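Speaker notes — Thursday session, 9 November 2023
Grip faults on soft packaging: the Fostosia incident
Speaker: Sieglinde Mühlbauer, Wandel

Opening. Thank the hosts. State that the full report is available on request and that these remarks cover the fault itself and the measures taken.

The fault. In July, the gripper failed to release on command during a sorting run at Fostosia. The jaws stayed closed for 20 seconds. An operator reached in to free the item, and the jaws opened while her hand was between them. She was not injured. Pause here.

The cause. The controller read slack film as a lost grip and kept closing. Brandes reviewed 377 logged cycles and found the same false reading in 72 of them. None had raised an alarm — the threshold had been set for rigid cartons.

The measures. Two changes are in force. The release command now overrides the grip check in every mode. Reaching between the jaws is prohibited until power to the tool has been cut and the indicator has been checked.

Soft goods remain the harder case. Film creases, shifts and folds under the pads, and a packet lying among other items gives the sensor little to work with.
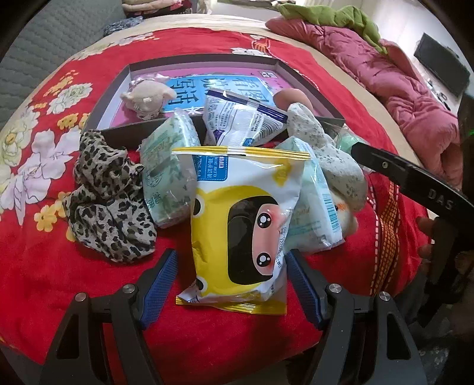

Testing on mixed items will continue under the revised threshold. Sites using the earlier settings should suspend work on film-wrapped goods until they have received the update. Take questions.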